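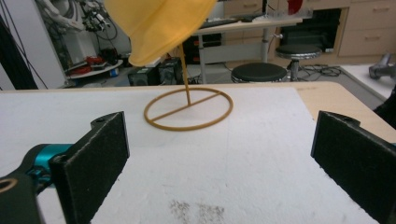
How to line a bucket hat (and get the brim to behave)

I've been making bucket hats since a very wet July in Hutaston when I'd packed nothing for my head, and the bit people write to me about most is the lining. I put it off for ages myself. My first three hats had raw seams inside and they itched like mad! So, lining. It takes an evening, maybe a bit longer if you stop for tea as often as I do.

What you need

Your outer hat pieces, already cut (top circle, side band, two brim pieces)
Thin cotton for the lining, an old pillowcase is lovely
Medium iron-on interfacing for one brim piece
Matching thread, pins or clips, a hand needle
Chalk

I'm assuming you've got a pattern. Mine started as a tracing of a hat Benedetta Bellini lent me, and I've redrawn it so many times there's hardly any of hers left in it.

Step 1. Cut the lining top and side band from the same pattern, but shave 2 mm off the side band where the ends join. A lining wants to be a tiny bit smaller than the hat or it bags and slides about.

Step 2. Join the ends of the lining band. Press the seam open. Yes, with the iron, not your thumbnail (I have tried).

Step 3. Chalk four marks on the circle, like a clock at 12, 3, 6 and 9, and four on the top edge of the band. Match them up and pin. Snip into the band every centimetre or so, and keep the snips shorter than your seam allowance. Sew slowly with the band side up.

Step 4. Make up the outer crown the same way.

Step 5. Now the brim. Iron the interfacing to the wrong side of the under piece only. I used to do both and ended up with something like a lampshade. Join the short ends of each brim piece, put them right sides together, sew round the outer edge, trim, turn and press. Then topstitch in rings, 6 mm apart. More rings make a stiffer brim, so if you like a floppy one stop after two. Meifang Kang does hers in a contrasting thread and they look gorgeous, but every wobble shows.

Step 6. Pin the brim to the outer crown, right sides together, back seams lined up, and sew.

Step 7. Drop the lining into the crown, wrong sides together. Fold its bottom edge under so it just covers the brim seam and slip stitch it down by hand. You can do this by machine, I just don't like the line it leaves on the outside.

If it comes out too tight

Unpick the slip stitching and let the side seams out a little on both layers. If it's too loose, a strip of ribbon sewn inside the band will take up a surprising amount.

Washing

Cool hand wash, reshape while damp, and dry it over an upturned bowl. Don't peg it by the brim, you'll be ironing out the dent for weeks.

Next time: chin ties, as requested by Thenmozhi Palaniappan, who keeps losing hers off the ferry.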